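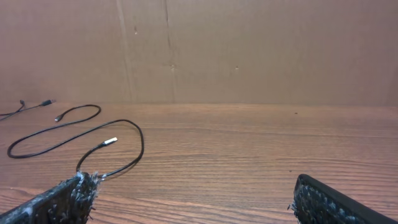

Eltivis extenderá la portabilidad conjunta de fijo y móvil a los abonados de Steltuvley

Inicio | Operadores | Redes | Regulación | Consumo

Categoría: Telecomunicaciones / Mercado mayorista

7/4/19 – Redacción

La operadora Eltivis ha comunicado la firma de un acuerdo mayorista con Varnodden por el que asumirá la prestación de los servicios de telefonía fija, banda ancha y línea móvil en el municipio de Steltuvley y en los núcleos dependientes de su central. El convenio tendrá una vigencia inicial de cinco años y podrá prorrogarse por acuerdo expreso de ambas partes.

Según la nota remitida por la compañía, la operación afecta a 2.657 contratos residenciales, de los cuales 1.940 incluyen ya una línea móvil asociada. Los titulares conservarán su numeración y las condiciones económicas vigentes hasta el vencimiento de sus respectivos compromisos de permanencia. Transcurrido ese plazo, la operadora deberá notificar por escrito cualquier modificación de tarifas con un mes de antelación.

El traspaso se efectuará por fases. En la primera, cuyo inicio está previsto para el mes de agosto, se incorporarán los abonados conectados a la red de fibra. Los 625 clientes que mantienen el acceso mediante par de cobre permanecerán bajo la gestión de Varnodden hasta que concluya la renovación del tramo comprendido entre la central y el barrio de Rantala – una obra que se encuentra en fase de adjudicación.

El acuerdo no comprende los servicios de televisión de pago. Quienes los tengan contratados como parte de un paquete seguirán recibiendo una factura separada por ese concepto, circunstancia que ha motivado varias consultas en la oficina municipal de información al consumidor.
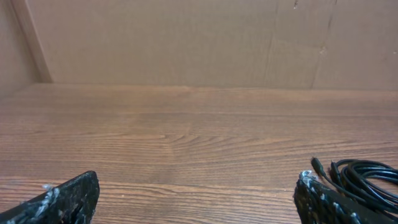

Tuulikki Pitkänen considera insuficiente esa previsión y ha solicitado que la factura sea única desde el primer mes. A su juicio, un abonado que contrató un solo paquete no debería dirigirse a dos empresas distintas para reclamar por una misma avería, ni soportar dos plazos de respuesta diferentes. Ha pedido asimismo que se publique el calendario detallado de las fases antes de que comiencen los traspasos.

Eltivis ha respondido que habilitará un único teléfono de atención para todas las incidencias, con independencia de la empresa que facture el servicio, y que trasladará internamente las reclamaciones que no sean de su competencia. La compañía no ha precisado si prevé integrar la televisión en una etapa posterior.

Los clientes que no deseen continuar con el nuevo prestador podrán resolver su contrato sin penalización durante los treinta días siguientes a la recepción de la carta informativa. La devolución de los equipos cedidos se realizará en los puntos que se indiquen en dicha comunicación.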